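**Wirelville students take bottle-cap job to the Kavmont round**

Sunday, June 2, 2019

Wirelville's after-hours robotics club is through to the Kavmont round in November, with a two-armed entry that has one job: dealing with the cap on a drinks bottle. Word came by email late on Friday. By Saturday morning the club room was full again and the kettle was on.

Kavmont is the schools and colleges contest held every autumn at the Arruda hall. 87 teams put in for it this year, nine go through. Wirelville has entered before but never got past the paper stage, so this is new ground for them.

The task sheet gives teams a free choice of household chore, as long as two arms share it. Most pick folding or stacking. Wirelville picked bottles. One arm holds the bottle by the body, the other comes down from over the top and deals with the cap. A plain white tray sits next to it on the table.

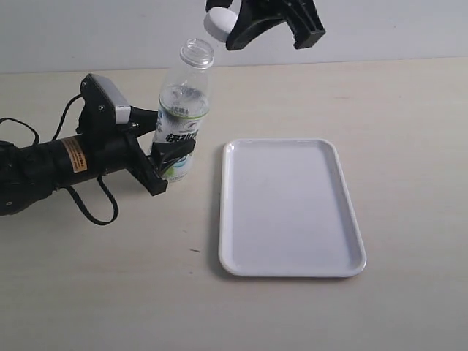
Points are given for the cap coming off clean, for the bottle staying upright and for the cap ending up in the tray. Spills cost you. A crushed bottle costs you more, and thin plastic is the club's big worry at the moment. Squeeze too softly and the whole bottle turns with the cap. Too hard and the sides fold in.

The students have split into two groups over it. One lot looks after the holding arm and wants a slower, firmer grip low down on the label. The others have the cap arm and want to get the twist done in shorter turns, letting go and going back in each time. At the moment they are trying a bit of both and writing the results up on the whiteboard, in two colours, with some crossing out.

"It's the letting go that gets us," said one second-year student. "Closing on the cap is fine. Then you open the fingers and everything shifts a bit, and the next go starts in the wrong place."

Another said the label end was harder than she had expected. "You think a bottle's a bottle. They're all diffrent when you try and hold one."

The entry video was built from 128 practice runs, all done over the spring term on Tuesdays and Thursdays after lessons. Of those 69 were good enough to count under the rules. Judges wanted to see the failed ones as well, which the club liked, as it had plenty.
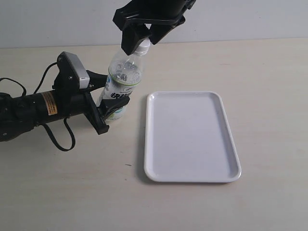 Still to do before November: a second type of bottle (the judges bring their own on the day, and won't say which), a proper timer, and something about the cables, which teams must keep clear of the work area at Arruda or lose marks. Also the other half of the chore. Putting the cap back on is optional in the rules but worth extra, and the students want to have a go at it.

Getting there is the next thing. The hall is roughly two hours by road and the arms have to travel in their own crates, so it will be a van as well as the minibus. Parts maker Virnau has agreed to lend spare finger pads for the autumn and will send someone over in September to check the fittings. The college is paying the entry fee. Travel is down to the club, and a cake sale and a quiz night are planned, dates to follow.

The team list for the day isn't settled. Kavmont allows six students on the floor at once and the club has more than that who want to go, so there will be a rota for practice and a reserve list. Names need to be in by the end of term. First-years can put themselves forward too, this was asked a few times on Friday and the answer is yes.

Anyone who wants to see the arms going can come to the open practice on the last Thursday of term, 4pm, in the club room. Door's at the back by the bike racks, the front will be locked. Bring empty bottles with the caps still on if you have any, clean please, any make. The club is getting thru them faster than it can drink them.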